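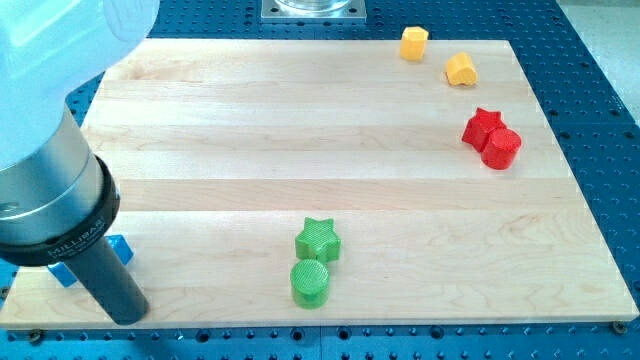
Okeo 木材树种名称对照表 数据说明

版本 3,数据截至二月

概述

Okeo 是一份木材商用名与植物学名的对照数据,收录 500 个商用名,对应 196 个树种。数据用于报价单、入库单和标签文本的名称归一,不含价格、产地配额或力学性能。

同一商用名常指向多个树种。“枫木”在国内贸易中可指硬枫(Acer saccharum)、软枫(Acer rubrum、Acer saccharinum)或欧洲槭(Acer pseudoplatanus),有时还包括色木槭(Acer pictum)。本表不替使用者选定唯一答案,只列出全部候选及其置信等级。

文件

names.csv:主表,每行一个“商用名—树种”关系
species.csv:树种表,主键为 species_id
sources.csv:文本来源登记
rules.txt:归一规则,按行号顺序执行
CHANGES:版本变更

所有文件为 UTF-8 编码,无 BOM,换行符为 LF。字段以逗号分隔,含逗号的字段加双引号。

names.csv 字段

name_id:整数,跨版本不变
trade_name:商用名原文,保留繁简差异
lang:zh-Hans、zh-Hant、en、de
species_id:外键,指向 species.csv
level:置信等级,取值 A、B、C
source_id:外键,指向 sources.csv
note:自由文本,可为空

置信等级

A:来源文本同时给出商用名和完整学名。
B:来源文本给出商用名和属名,种由标注员依据产地推定。
C:仅有商用名,候选来自其他来源的同名记录。

C 级记录不应用于报关或检疫文件。

来源与采集

原始文本为 3000 条报价单和标签条目,由 Makhubela 与 Flamlow 两家木材经销商提供。客户名称、单价和联系方式在入库前删除。扫描件先做文字识别,再由人工校对;识别错误不作为异名保留,例如“械木”统一改回“槭木”,原写法记入 note。

标注

每条由两人独立标注,分歧交 Leilani Tillman 裁定。裁定依据按以下顺序采用:来源文本中的学名,产地加属名,同一供应商的历史用法。三者均缺时降为 C 级。

Yolanda Ridgeway 负责学名核对。版本 2 中有 50 条记录使用了已归并的旧学名,版本 3 已改为接受名,旧名移入 species.csv 的 synonym 字段。

归一规则摘要

去除首尾空白,全角字母转半角。
去除等级后缀,如“一级”“FAS”“直纹”。
“北美”“美国”“加拿大”作为产地前缀拆出,不参与名称匹配。
“烟熏”“炭化”“染色”作为处理工艺拆出。
“拼板”“直拼”“指接”作为板材形式拆出。
剩余字符串与 trade_name 精确匹配,不做模糊匹配。

规则顺序影响结果。“美国红橡”拆出前缀后为“红橡”,可正常匹配;“美国黑樱桃”拆出后为“黑樱桃”,与“樱桃木”是两条独立记录,但指向同一 species_id。

已知问题

“柚木”类名称偏差较大。“非洲柚木”“巴西柚木”与 Tectona grandis 无关,匹配前不得拆去地名,rules.txt 中已列为例外。
“花梨”与“酸枝”的地方叫法覆盖不足,福建和广东的异名尤其缺少。
德语条目大多只有属名,以 B 级为主。
复合材料名称(如“枫木饰面密度板”)不在范围内,遇到时返回空值。

使用

用 Hutik 命令行工具加载:

hutik load --table names.csv --rules rules.txt
hutik match --input 报价单.csv --column 品名 --min-level B

输出在原表后追加 species_id、level 和 candidates 三列。多个候选以分号分隔,先按等级排序,同级按 name_id 升序。未匹配的行保留,追加列为空。

不使用该工具时,可直接按 trade_name 做左连接,但需自行执行 rules.txt 中的拆分步骤。

许可与反馈

数据按 CC BY 4.0 发布。提交更正时请附 name_id、建议的 species_id 和来源文本摘录。只有实物照片而无文字来源的更正不予收录,涉及学名归并的更正随下一版本统一处理。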